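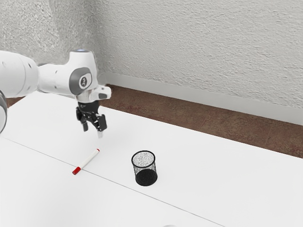 **Iltero:** We can see ticket 1342. Does the audio drop at the encoder as well, or only on the web stream? Please check before you restart anything.

**Drurnus studio desk:** Both. The drama repeat went silent twice on Wednesday evening. The desk meters kept moving, so the microphones and mixer are fine. FM was not affected.

Tried so far:

- swapped the network cable
- moved the Pledar encoder to port 2 on the switch
- put the buffer up to 4000 ms
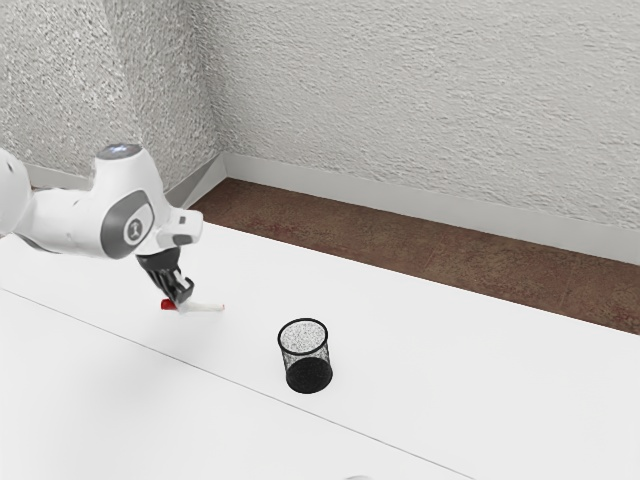

The encoder log shows the clock slipping just before each silence. We had it set to internal, and the mixer is also on internal, which was left over from the July refit. The front light should stay lit while the two are in step. Ours is a light blue, close to the ring on top of the white arm's joint, and it goes out when the sound does. I have now set the encoder to take its clock from the mixer.
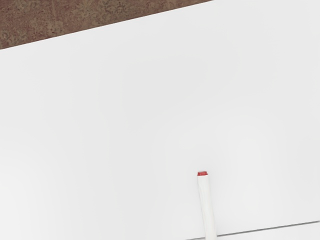 *Update by Drurnus studio desk, 09:15*

No drops overnight. Buffer is back to its old setting. Wang supplied the switch and want the port log, so I have sent them a copy. Please keep this open for 72 hours, then close it if we have not written again.

Status: **monitoring**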